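Coddale library to keep evening hours through winter

Coddale's public library will stay open until 9 p.m. on four evenings a week through the end of March, after the town council voted to extend a trial that began in the fall.

The council approved 14 more weeks of late opening at its monthly meeting. The motion passed with one vote against. Before the trial, the library closed at 5:30 p.m. every day except one, when it stayed open until 7.

Library director Marleny Henao told the council that 2141 visits were logged after 5:30 p.m. during the first part of the trial. She said the busiest stretch was between 6 and 7:30, when parents come in with school-age children and people stop on their way home from work.

"We expected students, and we got students," Henao said. "We also got a lot of people who told us they hadn't had a library card since they were kids. They work days. The doors were always locked by the time they got here."

The library signed up 192 new cardholders during the evening hours. Henao said most of them live on the east side of town, in the streets between Koster Avenue and the rail line, where the bus runs until 10 p.m.

Extra staffing is the main cost. The library has been covering the late shift with two part-time clerks and one librarian, and the council set aside $4000 to pay for heating and lighting in the building after the normal closing time. Wages come out of the library's own budget, which was already increased last spring. 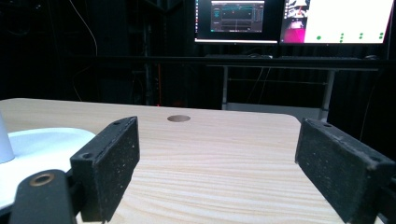

Council member Lajos Vincze voted against the extension. He said he supported the library but wanted to see a full year of figures before the town committed more money.

"Fall is when people are looking for something to do indoors," Vincze said. "I'd like to know what happens in June. If we're paying to light a building for six people, that's a different conversation."

Nnamdi Bassey, who chairs the council's budget group, said the numbers would be looked at again in early spring. He said the town could go back to the old hours at that point, keep the new ones, or try something in between, such as two late evenings instead of four.

Bassey also asked whether the branch in Candbridge could be included. Henao said the Candbridge building has only one exit that can be used after dark and would need work before it could stay open late. She agreed to bring back a price for that work, though she warned it would not be ready before the budget is drafted.

Several residents spoke during the public comment period. Leonilde Figueiredo, a home health aide, said she had been using the evening hours to study for a nursing entrance test. She shares a two-bedroom apartment with her sister's family and said there was no quiet place to work there after dinner.

"I get off at five, I'm at the library by six, and I get almost three hours," she said. "I can't get three hours anywhere else."

Another speaker, retired machinist Pui-shan Shih, said he was in favor of the longer hours but asked the library to do something about noise on the main floor. He said the reading area next to the children's section was hard to use before 7:30. Henao said staff were moving the newspapers and large-print books to the upstairs room, which has a door that closes. The elevator to that floor was repaired in the fall.

Parking also came up. The lot behind the library is shared with Cleledico, the dental supply company next door, and fills up when the company's second shift comes in. Henao said Cleledico had agreed to leave the row nearest the library free after 5 p.m. Signs for that row have been ordered. Until they go up, visitors can use the street spaces on Koster Avenue, where the meters are off after 6.

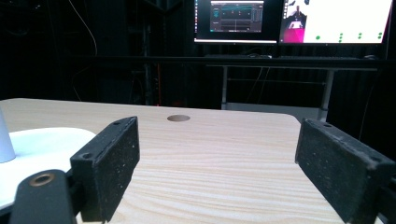

The extended schedule covers most of the library's regular services. Checkout, returns, public computers and printing will be available until 15 minutes before closing. The local history room will still close at 5 – the librarian who runs it works days only – but materials can be requested ahead of time and picked up at the front desk.

Passport applications will also stop at 4:30 p.m., as they do now. Henao said the town clerk's office had been asked about a later appointment one evening a week and had not yet given an answer.

Some programs will move into the evening. The tax help sessions, which were held in the early afternoon last year, will start at 6 p.m. and run through the end of the schedule. English conversation groups will meet at 6:30 in the upstairs room. The knitting group has asked to stay where it is, on weekday mornings.

Children under 12 will need to be with an adult after 6 p.m. The library had no written rule on this before, and clerks asked for one after a few children were left past closing during the first weeks of the trial. Henao said parents had been understanding about it once they were told.

Study rooms can be booked for up to two hours at a time. There are three of them, and all three have been full on most evenings, according to the library's report to the council. Bookings open a week ahead and can be made by phone, online or in person. A room is given to the next person on the list if the party that booked it is more than 15 minutes late.

The book drop outside the main entrance remains open at all hours. The library will close early if the school district cancels evening activities for snow, and a recorded message on the main phone line will give the day's closing time by 3 p.m.

People who want to comment on the hours can fill out a card at the front desk or write to the council before its March meeting, when the spring review is on the agenda.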